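Häufige Fragen zur Automatisierung bei Bunlow

Seit im Juni die ersten Roboterarme angefangen haben, bei uns mitzulernen, bekomme ich in der Teeküche ständig dieselben Fragen gestellt. Also schreibe ich die Antworten jetzt mal auf, dann kann ich meinen Kaffee wieder warm trinken. Ich arbeite seit neun Jahren im Versand und bin seit dem Frühjahr Ansprechpartnerin für das Projekt Clolta.

Was ist Clolta überhaupt?
So heißt bei uns das Projekt mit den zweiarmigen Robotern von Sarolov. Sie sollen Stoffbeutel greifen, aufziehen und hinlegen, damit wir sie schneller füllen können. Klingt banal, oder? Dachte ich auch. Aber Stoff ist fies, der liegt jedes Mal anders da.

Nimmt mir das Ding meinen Job weg?
Die Frage kommt immer zuerst, und ich verstehe das total. Die Geschäftsleitung hat schriftlich zugesagt, dass wegen Clolta keine Stelle wegfällt. Die Zusage hängt am Schwarzen Brett, lest sie bitte selbst! Was sich ändert, sind die Aufgaben: weniger Beutel aufziehen, mehr prüfen, nachlegen und eingreifen, wenn etwas klemmt. Ob das jedem gefällt, ist eine andere Sache. Zwei Leute aus meiner Schicht packen lieber weiter von Hand, und das geht auch.

Wie lernt so ein Roboter denn?
Durch Wiederholen, Wiederholen, Wiederholen. Jemand von uns macht den Griff mit der Fernsteuerung vor, die Kameras zeichnen mit, und daraus wird dann trainiert. Bisher haben wir 2877 Durchgänge gesammelt (ja, ich habe nachgeschaut). An einem guten Tag schaffen wir 115.

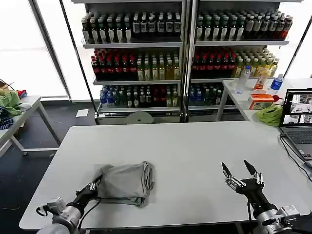 Am Anfang taten mir nach einer Stunde Steuern die Schultern weh, inzwischen wechseln wir uns öfter ab. Wer mitmachen will, trägt sich in die Liste neben dem Pausenraum ein. Vorkenntnisse braucht ihr keine, die Einweisung dauert einen Vormittag.

Werden wir dabei gefilmt?
Die Kameras laufen nur während der Durchgänge. Für Leistungskontrolle dürfen die Aufnahmen nicht verwendet werden, das steht so in der Betriebsvereinbarung. Wer trotzdem ein ungutes Gefühl hat, sagt mir bitte Bescheid, dann suchen wir eine andere Aufgabe.

Gibt es mehr Geld?
Für die Einweisung zahlt Bunlow einmalig 200 Euro. Eine Zulage für die laufende Arbeit am Roboter gibt es noch nicht. Ich finde, die müsste kommen, und das sage ich auch in jeder Besprechung.

Was mache ich, wenn etwas hakt?
Roten Knopf drücken, Abstand halten, Durchwahl 231 anrufen. Bitte nicht selbst zwischen die Greifer fassen, auch nicht »nur ganz kurz«!

Wie geht es weiter?
Nach den Beuteln sind die Kartons dran, dafür ist die Linie Yuen vorgesehen. Einen Termin habe ich noch nicht. Sobald ich einen kenne, steht er hier auf der Seite.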